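Brullora Worktop Panel, Decor 169
Marble pattern, gray with brown and gold veins

Article updated: 2023-03-06
Sold by Sestis, kitchen surfaces and wall coverings

Decor 169 is the most lively of our marble patterns. The veins run diagonally over the panel and they do not repeat in short distance, so a long worktop keeps a natural look. Please consider that the color is not equal everywhere. There are zones with much slate gray, and other zones which are pale and quiet. Customers who wish a calm, even gray should better order the sample first.

We have combined the panel with the Cidex damask wallpaper in pink and cream. Many people expect that two strong patterns will disturb each other. In our opinion the gray is cool enough to stand beside the pink, and the beige in the veins takes up the cream of the ornaments.

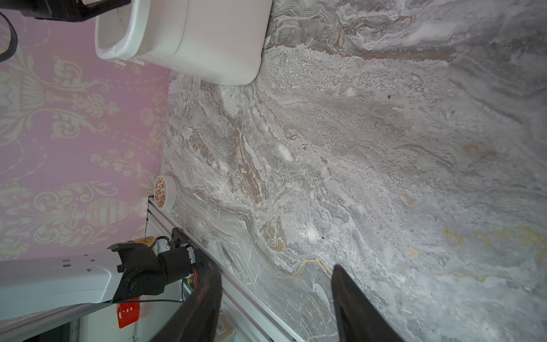
Decor 169 with the pink damask wallpaper. The yellow-gold streaks are part of the pattern.

Specification
Width of panel: 63 cm
Length: cut to your order
Thickness of the decor layer: 3 mm
Edges: straight, finished on the front side
Recommended use: kitchen, pantry, laundry room

Choosing the part with gold
The golden streaks do not appear on every piece of the panel. If you want them in a certain place, for example beside the sink, write this in the comment field of your order. Gion Riedl in our cutting room will lay out the panel and send you a drawing for approval. This service costs nothing, but it adds two working days to the delivery.

Backsplash
A matching backsplash strip in gray marble pattern can be ordered together with the worktop. It protects the wallpaper from splashes, and it is also a good place to lean plates against. Blue and white porcelain looks very nice before it, and cream colors too.
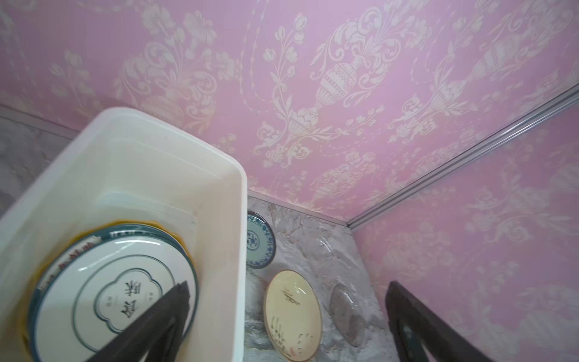
The strip is delivered in the same length as your worktop. For corners, please give us both wall lengths, measured at the height of the counter and not at the floor. In old houses these two measures can be quite different.

Care
Wipe with a soft cloth and warm water. A little dish soap is allowed. Do not use scouring powder or a steel sponge, they make the surface dull. Put hot pots on a trivet. Coffee and red wine should be wiped away on the same day.
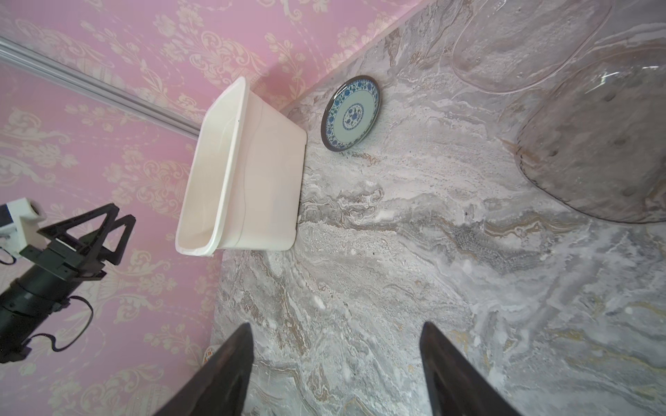 The wallpaper needs a different treatment. Use only a dry or slightly damp cloth and do not rub on the seams. Cidex sells it by the roll and we keep it in our storage all year, except in December when the supplier makes his inventory.

Samples and questions
We send a hand sample of the panel and a cutting of the wallpaper in one envelope. For measuring and corners, ask for Flurina Brunner. For orders of several kitchens, please write to Engelbert Hubmann.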